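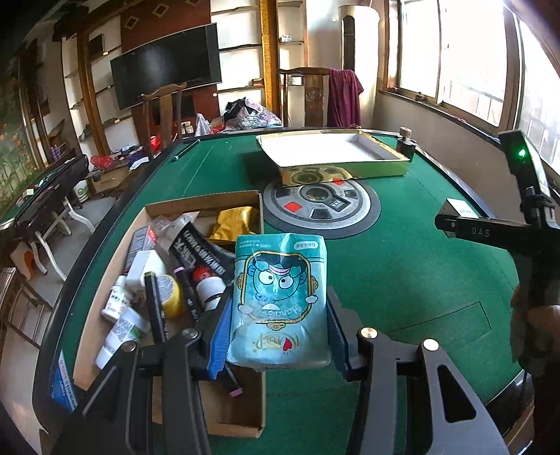

Gundmont Air Services plans and operates scheduled regional flights and passenger charters on behalf of tour operators, ship managers and larger airlines. The company does not sell seats under its own name. Work is divided between a network planning office in Cliven and an operations base at Dumlao, where the aircraft are parked and maintained. Cabin catering is limited to packaged items on sectors under two hours: a small bag of snacks, of the sort lifted out of an open cardboard box tray, and a drink from the trolley. Hot meals are loaded on longer charters at the client's request and are priced separately.

Our business

The company was formed to run a single route between Dumlao and Trultberg, which a larger carrier had dropped from its winter timetable. That route still operates, now twice daily, and connects at Trultberg with long-haul arrivals in the early morning and late evening. Eleven routes are currently in the network. Four are seasonal and are flown from the last weekend of March until November.

In the last full financial year we operated 2,380 flights. Of these, 400 were charters, mainly crew changes and group travel. The remainder were scheduled services flown under contract, with the partner airline's flight number and conditions of carriage.

How we plan a route

A new route begins with a demand study supplied by the client or prepared by our own planners. We then check runway length, ground handling, fuel supply and airport opening hours at both ends. Slots are requested once the client has approved a draft timetable. Where a route feeds a long-haul service, the minimum connection time published by the airport is used as the starting point, and a margin is added for late inbound aircraft — the size of this margin is agreed in the contract.

People

We employ 177 staff, including flight crew, cabin crew, engineers and office staff. Jaruwan Srisuk is head of network planning and is the first contact for airlines and tour operators considering a new service. Charter enquiries are handled by the operations desk at Dumlao, which is staffed at all hours.

Bookings and complaints

Passengers should contact the airline or tour operator named on their ticket. We do not hold booking records and cannot change names, seats or dates. Lost property found on board is passed to the handling agent at the arrival airport.

Page last revised March 31, 2021.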